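From: Thandeka Kruger
To: bin-picking list
Subject: Re: [bin-picking] wall contacts and the retry rule

Gerrit Mabaso wrote:
> Read the July notes. I follow the part about proposing grasps from
> the depth map and then dropping any that put a finger too near a wall.
> What I don't follow is why the retry rule gets the credit. Did you run
> the same layouts without it? Also, does the wall margin change when
> the long-shaft parts are in the mix? We gave up on those at Golero.

Gerrit,

Yes, same layouts both ways. Lindiwe wrote down the start poses and we reset to them by hand, so they match to within a few millimeters and no better. Without the retry rule the bin was cleared in 5 of 17 layouts. With it, 12 of 17. Nothing else changed between the two sets. The grasp scorer had the same weights and the wall margin stayed fixed.

The rule itself is short. After a failed grasp we take a new depth map, mask out a small patch at the old grasp point, and score again. Before that, the scorer would often pick the same spot on the same part until it hit the attempt limit. Most of the lost layouts went that way.

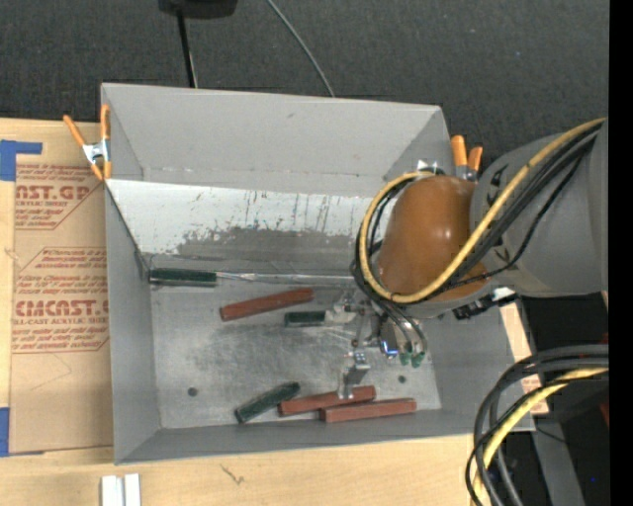
The mask lasts for one attempt only. Charmaine tried keeping it for the whole layout and it did worse, as two bars lying close together can end up with every usable point masked. I can send her numbers if you want them, but she stopped at 13 layouts so they don't line up with ours.

On the long shafts: the margin does not change. It is measured from the fingertips, and the scorer has no idea how far the rest of the part sticks out. We only grasp those on the green handle. If the handle is against the slanted panel we lift straight up first and then move sideways. That is a fixed motion and was not learned – the write-up should say so more clearly, and I will fix it.

Bare metal is still a problem for depth. We fill holes in the map from the nearest valid pixels, which is crude, and it sometimes makes a bar look wider than it is. Anathi has a better fill working on the Quintero logs but we have not run it on the arm.

If you still have your Golero layouts with the long parts, please send the start poses. I would like to run them with the retry rule on and off.

Thandeka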